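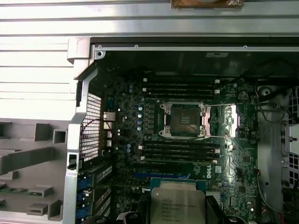
キャリーに入らない猫との春

ピネメオ通信をお読みのみなさん、こんにちは。4月になって、うちの郵便受けにもワクチンのお知らせハガキが届きました。毎年これが来ると、私は冷蔵庫にマグネットで貼って、見ないふりをして、二週間くらいたってからようやく電話をかけます。去年まではそうでした。今年は届いた次の朝に電話したんです。えらい! と自分で言っておきます。

なぜ先延ばしにしていたかというと、もう、ひとえにキャリーです。猫と暮らしている方ならここで深くうなずいてくださると思うのですが、押し入れの戸を開ける音がした時点で、うちの三毛はもういません。ベッドの下のいちばん奥、壁にぴったりくっついたところで、目だけ光らせています。ほうきの柄も届かないし(届いたとしてもやりたくない)、おやつの袋を振っても出てこない。予約の時間は近づくし、私は床に這いつくばって汗だくだし、やっと引っぱり出したと思ったら前足を突っぱって入り口で大の字。病院に着くころには猫も人間もへとへとで、診察台の上で計った心拍がとんでもない速さになっていて、先生に「今日はちょっと参考になりませんね」と言われたこともありました。

ピネメオのシッターの仕事でよそのお宅に伺っても、この話は本当によく出ます。避難のときどうするんだろう、と心配されている方も多いです。そこで今回は、うちの三毛がどうやってキャリーに入るようになったか、長々と書かせてください。獣医さんの指導書みたいに整ったものではなくて、一軒の家の記録です。うまくいかなかったところもそのまま書きます。

まず、押し入れにしまうのをやめました。
これがいちばん大きかったと思います。考えてみれば、一年のうち数回だけ、しまってあった箱が出てくる。出てきたら必ず車に乗せられて、消毒薬のにおいのする場所で注射をされる。そりゃあ嫌いになりますよね。私だって、歯医者の椅子が突然うちの居間に現れたら逃げます。
それで、居間の本棚の横、もともと三毛がよく寝ころんでいる場所のそばに、キャリーを出しっぱなしにしました。扉は外しました。開けたままにしておくだけだと、ふとした拍子に揺れてカチャンと鳴るんです。その音で飛びのいたのを見て、ねじを回して外してしまいました。
最初の週、三毛はキャリーのある側を通りませんでした。わざわざソファの裏をぐるっと回って水を飲みに行くんです。あからさま! ちょっと悲しかったのですが、ここで近くに連れていったりせず、知らん顔をしていました。掃除機のときも動かさない。そこにあるのが当たり前の家具、という顔をして暮らしました。

中に敷くものは、いろいろ試しました。
はじめに入れたのは、グラルスカ(Grarkska)のふかふかしたキャリー用クッションです。見た目がとてもかわいくて、届いた日に嬉しくて写真を何枚も撮ったのですが、三毛はまったく興味なし。新品のにおいが嫌だったのか、沈みこむ感じが不安だったのか、前足を片方のせて、ぴっと引っこめて終わりでした。いまは私の腰当てになっています。腰当てとしては大変よろしいです。
次に入れたのが、私が着古したフリース。洗わずに一晩パジャマの上に着てから、そのまま敷きました。これは少し反応がありました。首を伸ばして、入り口からふんふんとにおいをかいで、しばらくしてから一歩だけ入って、後ずさりで出ていく。たった一歩なのに、私は台所で声を出さずに万歳していました。
最終的に落ち着いたのは、近所の店で510円で買ったバスマットの上に、そのフリースを重ねるやり方です。バスマットは裏がすべり止めになっているので、中で足がつるつるしません。これは盲点でした。プラスチックの底の上で布だけがずるっと動くと、猫にとっては床が動いたのと同じなんですね。キャリーの中でふんばっている子を見たら、一度、底のすべり具合を手で確かめてみてください。

ごはんとおやつの話。
おやつは、ふだん出さない特別なものをひとつ決めて、キャリーのところでしか出ないようにしました。うちはアミサー(Amissah)の、細かくほぐれるささみです。三毛はこれの封を切る音を別の部屋からでも聞きわけます。
置く場所は、最初はキャリーの手前の床。食べたら次の日はもう少し近く。入り口のふち。ふちを越えたところ。中ほど。いちばん奥。こう書くとすいすい進んだみたいですが、途中で何度も戻りました。ふちを越えたところから中ほどへ進めた日、ちょうど外で工事の音がして、三毛はささみをくわえたまま走って逃げました。翌日はまた手前の床からやりなおしです。急ぐ気持ちが出てくると、つい一段とばしたくなるんですが、うちの場合、とばした日はだいたい後悔しました。
それと、入ったからといってじっと見つめないこと。これは私が苦手なところで、嬉しいものだからしゃがんで覗きこんでしまうんです。目が合うと、三毛は何か思い出したような顔をして出てきます。スマホを向けるのも同じでした。そのうち私は、ささみを置いたら背中を向けて洗濯物をたたむ、という型を覚えました。背中ごしに、ぺちゃぺちゃ食べる音を聞くわけです。なかなかいい時間でしたよ。
一日に何度もやらないのもよかったかもしれません。朝に一回だけ。出勤の日も休みの日も、私がコーヒーをいれるついでに。やらない日があっても気にしない。こういうのは続けるほうが大事で、私のように三日坊主の人間は、手間を小さくしておかないとすぐにやめてしまいます。

そうこうするうちに、ある昼下がり、帰ってきたら中で寝ていました。丸くなって、しっぽを鼻の上にのせて。おやつもないのに! 玄関で靴も脱がずに固まってしまいました。起こしたくなくて、そーっと廊下を通って、別の部屋で買ってきたパンを食べました。

扉を戻すのは、そのあとです。
寝るようになってからもしばらくは扉なしで過ごしました。つけなおした日は開けたまま、揺れないように洗濯ばさみで留めておきます。三毛はちょっと扉をかいで、頬をすりすりして、ふつうに入りました。あれだけ身構えていた私は何だったのか。
閉める練習は、ささみを食べているあいだにそっと閉めて、食べおわる前に開ける、から始めました。食べおわってから「あれ?」となる前に開いている、というのがこつのようです。そこから、閉まっている時間を少しずつのばしました。30秒いけたときは、そこで欲を出さずにおしまい。鳴いたときにあわてて開けると「鳴けば開く」と覚えるよ、と以前シッター仲間に言われていたので身構えていたのですが、鳴く手前で終わらせるようにしていたら、その場面がほとんど来ませんでした。鳴いてしまったら、それは私が先へ行きすぎたということで、次の日に短くします。
持ち上げるのはまた別の話で、ここで一度つまずきました。上の取っ手だけで持つと、どうしても中が揺れるんですよ。歩くたびに膝にごつんと当たるし。三毛は中で体を低くして、出てきたあと半日くらい機嫌が悪かったです。それからは取っ手を使わず、両腕で下から抱えるようにしました。見た目は宅配便の大きな荷物を運ぶ人です。でも揺れが全然ちがいます。腰を痛めないように、膝を曲げてくださいね(経験者は語ります)。
部屋の中を一周して、元の場所におろして、ささみ。慣れたら玄関まで行って、戻って、ささみ。車に乗せてエンジンをかけずに座って、戻って、ささみ。ご近所の方には、猫を抱えて出てきてはすぐ帰る変な人だと思われていたかもしれません。

さて、病院の日です。
かかりつけのセリックス動物病院(Cellix)に電話したとき、受付の方に「待合室が空いている時間はありますか」と聞いてみました。午後の早い時間ならワンちゃんが少ないですよ、と教えてもらって、そこに予約を入れました。車で待っていていいか聞いたら、順番が来たら電話してくださるとのこと。こういうのって、聞いてみるものですね。何年も通っているのに、私は毎回、大きな犬の隣で三毛と一緒に縮こまっていました。
当日の朝は、ささみの量をふだんどおりにしました。特別なことをすると察する子なので。予約の90分前にはもう支度をすませて、あとはソファで本を読んでいるふりです。頭に入ってきません。同じ行を何度も読みました。
時間になって、いつもの位置にささみを置いたら、すたすた入ってくれました。扉を閉めて、上からバスタオルをふわっとかけて、抱えて、車へ。タオルは前の晩に三毛の寝床に置いておいたものです。外が見えないほうが落ち着く子と、見えないと不安がる子がいるそうで、うちのは見えないほうの子でした。道中は小さく二回鳴いただけ。後部座席の足元の、平らでぐらつかないところに置いたのも、うちの車には合っていたみたいです。
診察では、先生がキャリーの上半分を外して、下に座ったまま診てくれました。これ、できる型とできない型があります。もしこれから買うなら、留め具で上下に分かれるものを選んでおくと、いざというときに引きずり出さずにすみます。うちのはもらいもので、分かれることを知らずに何年も使っていました。留め具が固くて、先生と私で片側ずつ押さえて外したのですが、前もって家で何度か開け閉めしておけばよかった。次はそうします。
注射は一瞬で終わって、体重も増えておらず、心拍は「今日のは参考になりますよ」とのことでした。やったー!
帰ってからがまた少し心配で、これで振り出しに戻るかなと思っていたんです。扉を開けると三毛はするっと出ていって、その日の夕方までキャリーには近づきませんでした。翌朝、手前の床にささみを置くところから、また始めました。三日目にはもう中ほどで食べていたので、前よりずっと早かったです。

うちのもう1匹、というと、まだ書いていませんでしたね。黒猫がいまして、この2匹が何から何までちがいます。黒猫は箱でも袋でも、あれば入る。キャリーを出した最初の日に奥で寝ていました。苦労の分け方がおかしいです。ただ、黒猫が入っているのを三毛がじいっと見ていた日があって、あれも多少は手伝いになったのかもしれません。わかりませんけどね。三毛の分と黒猫の分とでキャリーは別にしてあります。一緒に入れて病院へ行ったことが昔あって、帰ってから互いに知らないにおいがしたらしく、ひと晩シャーシャー言っていました。

子猫のうちから出しっぱなしにしておくのが楽だろうとは思いますが、三毛はもうすっかり大人です。大人になってからでも、暮らしの中にちょっとずつ混ぜていけば入ってくれる子はいます。逆に、何か月やってもどうしても駄目、という子もいて、そういうときは往診をしてくれる先生を探したり、洗濯ネットを使ったり、行く前に飲ませるお薬のことを相談したりという道もあります。お薬は必ず先生に聞いてくださいね。人間用のものを自己判断で、というのは絶対にやめてください。
それから、急にキャリー以外の場所でも隠れるようになった、食べない、トイレの様子がおかしい、というときは練習どころではないので、まず病院に電話を。練習は元気なときにのんびりやるものです。

ピネメオでシッターをご利用の方で、留守中もキャリーの練習を続けてほしいという場合は、事前の打ち合わせのときにおっしゃってください。ささみの置き場所がいまどのあたりか、メモを残していただければ、そこから引き継ぎます。「ふちを越えたところ」とか「まだ手前の床です」とか、そのくらいで十分伝わります。
みなさんのお宅の敷きもの事情もぜひ教えてください。段ボールを切って敷いている方、お孫さんのセーターを敷いている方、いろいろお聞きしていて、次の号でまとめて載せるつもりです。お返事はこのメールにそのまま返信でどうぞ。次号は、夏に向けて水飲み場の置き方を書く予定です。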